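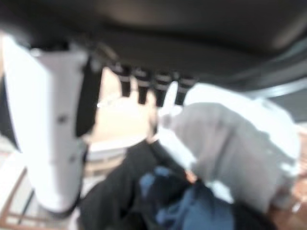
Wrist camera, left arm, during the lift. Dark surface at the top, four black cylinders with pale bands, cloths below.

Notebook, cloth handling bench
2025-04-11

Writing this the same afternoon while I still remember the order of things. Gareth Wainwright was on the stop button, I was at the console. Nobody hurt, nothing broken except one finger pad, but I count it as a safety matter and I have filled in the form for it.

Short version. The arm did not stop when the gripper lost the cloth. It continued the lift with the fingers closed on nothing, then began the sideways move at full programmed speed, and the outside of one finger hit the bench clamp. Gareth pressed the stop. The arm stopped on the button as it should.

What we were doing

We were repeating the Hallach sorting task with mixed cloths. The task is simple to say: take one piece from the pile, lift it, carry it to the second position, let it go. The controller is the Pulivov unit, with the software we installed in December. The grip check is ours. It reads the finger position after closing, and if the fingers have closed further than a limit, it decides there is no cloth and the arm must hold its position.

This check worked well with the towels. With thin fabric it was always a bit nervous, and in March I made the limit softer so it would stop complaining. I want to be clear that it was me who did this. The change is in the log with my initials but I did not write a reason beside it, and I should have.

What happened, in order

Run 1 to run 5 were normal. I was not watching the force graph closely in these runs, only the camera window.

Run 6. The gripper went down, closed, and reported a grip. I believe it had only a small fold of fabric. The lift started. In the console I saw the finger position jump towards closed, a very short step, and the grip flag did not change. It still said "holding". The arm finished the lift and went to the sideways move. I said "wait" and Gareth was already pressing.

The picture at the top is saved from the wrist camera in run 6. It is very smeared by motion and I would not use it to judge where the fingers were to the millimetre. The finger on the left side is nearly washed out, so the exposure is wrong also. What I can take from it is the pile: grey and white cloth on the right, the dark blue and the black lower down, all crumpled together. With the pieces overlapping like this, a shallow grip on one layer is easy to get. I can't see from one picture if the cloth was already lost at that moment, and I will not write that it was.

What the log says

The stop was at sample 3,232. The finger position step is at sample 2,000, near enough that I can put my cursor on it and not argue. So between the loss and the stop there was plenty of time for the check to act, and it did not.

Reason found, I am fairly sure. The grip check runs once, after closing. I had always thought that it runs the whole time. It is called in the loop, yes, but the first line returns early if the flag is already "holding". I read this code many times and did not see it. Gareth saw it on his first reading, after lunch, with a sandwich in the other hand.

So there are two faults, and they helped each other. The limit was too soft, so a poor grip passed as a good grip. And the check never looked again after that.

What I am less sure about

The picture stream from the wrist camera is late compared with the joint data. Sedgwick noticed this on their own setup and told us to expect it, but I never measured it on ours. Until I do, I can't place the saved picture on the force graph. I drew a line on my printout in pencil and then erased it.

Also the collision stop of the arm did not trip when the finger touched the clamp. The threshold is set at 1,100 in the controller's own units. Gareth thinks the contact was light and it had no reason to trip. Possible. But the pad came half off its glue, so it was not so light. I want to test this at slow speed against foam before anybody gives an opinion on the threshold, including me.

Done today

Removed the early return. The check now runs on every cycle during lift and carry. Tried it in simulation only.

Put the limit back to the value it had before March. It will complain with the thin fabric again. We will live with that.

Moved the bench clamp to the far side, out of the carry path. It should never have been there, it was only convenient for the cable.

Arm is locked out, my tag is on the isolator. Please don't remove it, even if you only want to jog the arm to reach the drawer.

To do before power goes on again

- Reglue the finger pad or take the spare one from the Hikulero box. Check both fingers for play.
- Measure the camera delay.
- Slow test against foam, with two people present, one on the button and doing nothing else.
- Pull the cloth out by hand during a lift, at low speed, with a long hook and not with fingers, and confirm that the arm holds.
- Fix the wrist camera exposure. White fingers under that lamp are hopeless.
- Gareth to review my changes line by line. I have asked him to be rude about it.

Added later: Gareth asks if the same early return is in the right arm code. I looked. It is, because I copied it. Right arm is now locked out too, second tag, same isolator board.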